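The week I stopped trusting my own timestamps

June 2019 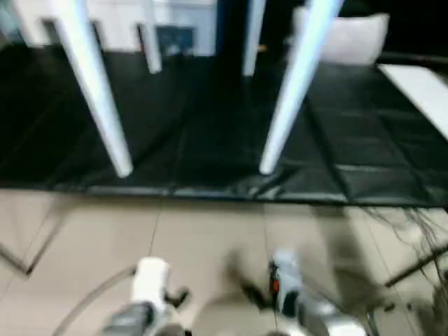 So I've spent most of this week hunting a bug that I was completely sure lived in the planner, and it didn't. I rewrote a good chunk of the planner before I worked that out (I'm keeping the rewrite, it's nicer anyway, but still).

Some background for anyone who hasn't been following along. We run two arms off one control loop, and the head camera feeds a perception node that says where things are. The planner takes those positions and makes a path for each arm, and then a little program called Softić sits between the planner and the motors and smooths everything out. I named it in a hurry and now it's in far too many config files to change.

The trouble was that reaches were landing short. It wasn't every time, and it was never by the same amount. If the head was still when the reach was planned, all fine. If the head had been moving, the gripper would come down shy of the target, always lagging in the direction the head had just come from. Put like that it's obvious, isn't it? I didn't put it like that until Thursday.

What I did first was blame calibration. I redid the hand-eye calibration twice, got the same numbers both times, and sulked. Then I blamed the planner, see above. Then I went through the logs with the head joint angles plotted against the camera messages, and there was a gap between the two that grew and shrank depending on how busy the machine was.

The camera driver was stamping each picture when it arrived in our code. I'd assumed it was stamping when the shutter fired. With nothing else running the difference is small enough to ignore, but as soon as the recorder starts writing to disk the pictures queue up, and the stamp drifts further and further from the truth. So perception would take a picture from one head position, look up the head position for a slightly later moment, and work out everything from there. Lovely confident answers, all wrong.

The fix was 3 lines in the driver and a whole day in everything else. I now ask the camera for its own clock and convert that to ours, and the conversion gets refreshed every 1000 messages so the two clocks can't wander apart. I also made the lookup refuse to answer if it hasn't got joint readings either side of the stamp. It used to just hand back the nearest one it had, which is how this stayed hidden since November. I'd much rather it shouted at me!

The other thing I added is a blur check. Perception now scores each picture for sharpness before it tries to find anything in it, and if the score's too low it skips that one and waits for the next. White furniture on a black mat sounds like the easiest thing in the world to pick out, and it is when the head's still, but once the edges go soft the fitted position slides all over the place. I've set the cut-off by eye for now. Drutstead (our replay tool) has a folder of 2000 saved pictures I can run it against, so a proper number should come out of that when I've got an evening.

Still to do: the same stamping mistake is almost certainly in the wrist camera driver, as I copied one from the other. And Florumum, the viewer, still draws the arms at their latest position over whatever picture it happens to have, so it looks wrong even when everything underneath is right. That one had me going for a good hour on Friday.

If you've got a decent way of testing clock conversion without wiring up a flashing light, please leave a comment. I do have a flashing light, I just don't want to solder it.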